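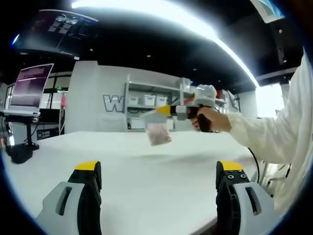
A day out at Orier: picking up bags so a robot can learn how

I have wanted to see one of these places for ages. When Orier put up a notice saying they were opening their demonstration room to visitors for a day in September, I signed up within the hour and then spent a fortnight telling everyone at work about it (sorry, everyone at work). I make packing equipment for a living, or at least I sell it, so a room full of people teaching machines to pick things up is my idea of a treat.

The train was late and I'd have missed the start, except the start was late too. Coffee in the lobby, name stickers, a bowl of mints. Then Emmanuel Mugo came down to fetch us. He runs the recording work and he talks very fast, and I liked him straight away. We were told to leave our bags in a cupboard and to put on white lab coats, which made all of us stand up straighter for some reason. Mine was far too big. I kept the sleeves rolled up for the first ten minutes and then gave up on them.

I had pictured robot arms. Rows of them, really, swinging about behind glass. What they had for us was grippers that you hold in your hand, and that is how most of the examples get made. A person holds the gripper by a black handle like the grip of a pistol, squeezes, and does the job themselves, while the whole thing gets recorded from the gripper's point of view. The fingers have yellow tips and you very quickly stop looking at anything else. The recording is very wide, so the table bends at the far side and the lights on the ceiling go into a great big curve. I found that hard to get used to. Emmanuel said he sees it in his sleep.

The job on the day was little clear plastic bags with something pinkish-red inside. Pick one up off the white table, carry it through the air, put it down where you've been told. That was the whole task! I thought we'd be done by lunch.

Well. Plastic bags are horrible. I should have known this better than anybody in the room, given what I do, but I've always had suction cups to help me. With two fingers you have to decide where to pinch, and a bag doesn't have a proper place to pinch. Go for the middle and you squash what's inside. Go for the top and you might only get a fold, and then it swings. My first one went up nicely, hung there for a second and dropped straight back down. The second I didn't get at all, I just pushed it along the table like somebody sweeping up crumbs.

"Keep it," said Emmanuel, about the dropped one. I assumed he was being kind. He meant keep the recording. They save the misses as well, marked as misses, and some of them get used later on. He was much more bothered by the ones where people had cheated, and by cheating he meant helping with the other hand. Everybody does it without thinking. You see the bag sliding and your free hand goes out to steady it. He told me off twice for that and he was right both times.

A word about the room itself, for those who asked. Black ceiling, white everything else, and very bright. There's a white partition with a big outlined W on it, which gave us something to give directions by ("left of the W", "no, your other left"). There are shelves beside it with white storage boxes, and a monitor on an arm so it can be tipped down towards the table. A big display hangs from the ceiling too, with lots of little grey tiles on it. I spent a while trying to read it and was told, very politely, to get on with my bags.

We worked in pairs, and I learned more in the half where I was watching. My partner was a retired dentist, and she was miles better than me. Her pick-ups all looked the same: come in low, stop, close, wait a moment, lift. I asked if the sameness was good and got a long answer. Partly yes. If one person closes the fingers early and another closes them late, and there's no pattern to it, the learning system gets a muddled idea of when to close. But if every single example comes from the same spot with the bag lying the same way, it only learns that spot. So you want a steady hand and an untidy table. They ask you to put each bag down somewhere new between goes, turned a different way, a bit crumpled, a bit flat. The dentist found this part hard. She kept lining them up.

The other thing they care about is pauses. I'm a ditherer. I'd float over the bag for ages making up my mind, and all of that floating is in the recording. A system that learns from it learns to float as well. Emmanuel had a good story about an early batch, all done by one very careful chap, where the robot they trained from it would stop above each bag as if it was saying grace. They cut the floating out by hand now when they spot it, but it's slow work and they'd much prefer you just got on with it.

Speed is the opposite trouble. After an hour I'd got cocky and was snatching the bags up, and when we watched a few back the picture was a smear. You could tell the bag had gone from one place to another and that was all. Those ones went in the bin, unlike my misses. I was a bit put out!

Some numbers, as I did write these down. A session is 35 goes, then you swap. The target for our group for the day was 400 good ones and we didn't get there. The collection for that one kind of bag stood at 1,079 before we turned up, all of them looked over by a person. I asked if that was a lot. It depends, apparently, and I got the impression it depends mostly on how different they are from each other, though I may have that a little wrong as the kettle was on at the time.

The gripper is heavier than you'd think after a while. It's light grey and boxy on top and it's fine for the first few minutes, and then your wrist starts to complain. There's a cable to mind as well. I got my big sleeve in the way more than once, and you do have to watch that, as a great swathe of white fabric in the recording hides whatever was going on behind it. I asked whether coats and sleeves confuse the system. Emmanuel said he'd rather have a mix of clothes than have everybody dressed the same, and that he has been arguing about the coats since Orier moved in. I don't think he's winning.

After lunch (good sandwiches, strange crisps) we had a talk about how the examples get sorted. They use a program called Temba for it. Each go is cut into parts - reach, grip, lift, carry, let go - and somebody sits and checks that the cuts are in the right places. I had a try at that too and enjoyed it far more than I expected. The grip is the hard one to mark. Do you put it at the first touch, or when the fingers stop closing, or when the bag leaves the table? The house rule is when the fingers stop closing. The dentist and I both marked the same ten recordings and disagreed on 4 of them, and we'd been sitting next to each other the whole time.

Somebody asked about gloves. Somebody else asked if it would take our jobs, and there was a bit of shuffling, and we got a decent enough reply, mostly about how long it had taken to do one kind of bag. I asked about heavier bags and stickier bags and bags that are stuck to other bags, as these are the bags of my working life. Stickier is on the list for next year. Stuck together is on no list at all. I told them to come and see me.

There was a second stop on the programme, a short walk over to Puvach, who share a building with the Prevon workshop and do something with drawers. We only had twenty minutes and they'd nearly packed up, so I can't tell you much. Nice people. They record with two grippers at once, one in each hand, and I can only say that having struggled all morning with one, I take my hat off to them.

If you're thinking of going next time: wear shoes you can stand in, because there's a lot of standing. Eat breakfast. Ask for the smaller coat. Don't be shy about asking to see your own recordings played back either, they don't offer but they're happy to do it, and watching yourself drop a bag from the bag's end of things teaches you more than being told. Booking is by email only and the places went quickly this year. Parking is hopeless, so take the train and allow for it being late.

I wrote to Emmanuel afterwards to say thank you and to ask how many of mine were kept. He hasn't got to our group yet. I'll put a note in the comments when I hear.

Posted September 1, 2019 | Contact | Copyright of the author, please ask before reusing | Back to top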